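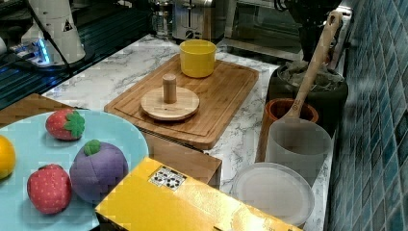
Frutas de peluche en un plato azul claro, sobre una encimera de aspecto marmóreo.

Mi hermana le ha comprado a su hijo fruta de peluche, y en la caja ponía que le ayudará a comer mejor. Tengo mis dudas. El niño tiene dos años, abraza la fresa, la lanza al pasillo y luego cena macarrones.

No tengo nada contra los juguetes blandos. Me molesta lo que se promete con ellos. Pasar, la tienda donde los compró, vende el juego a 40 euros y lo coloca en la estantería de «alimentación consciente», entre los baberos y un libro de recetas. Una fresa de tela con su sombrerete verde es bonita, sí. Pero una fresa mancha, huele, a veces sale ácida y a los tres días tiene moho. Todo eso es lo que un niño tiene que aprender de ella, y la tela se lo ahorra.

Berkay Yurt, que lleva el comedor de la guardería Bayram, defiende lo contrario. Según él, un crío que ha tenido en la mano una fruta morada de peluche se asusta menos cuando ve una ciruela en el plato. Puede ser. Le pregunté en cuántos lo había notado y me dijo que en siete, de un grupo que no supo precisar. A mí me parece poco para montar una teoría, y menos para cobrarla.

Luego está el asunto del sitio. La fruta de mentira acaba siempre en la cocina de verdad, en un plato de los de comer, al lado de la tabla de cortar y la cuchara de madera. Queda muy bien. También ocupa la encimera, coge grasa y hay que lavarla — a mano, según la etiqueta — justo cuando una querría estar pelando patatas. En casa de mi hermana el frutero bueno se fue a lo alto del armario en julio y todavía no ha bajado.

Me dirán que exagero, que jugar a las cocinitas lo hemos hecho todos. Yo jugaba con un cazo abollado y garbanzos secos, y tampoco salí gran cocinera. Por eso desconfío de quien asegura que el juguete enseña. Si se compra porque es suave y al niño le gusta, me parece estupendo. Para lo demás, un plátano, un babero viejo y paciencia con el suelo.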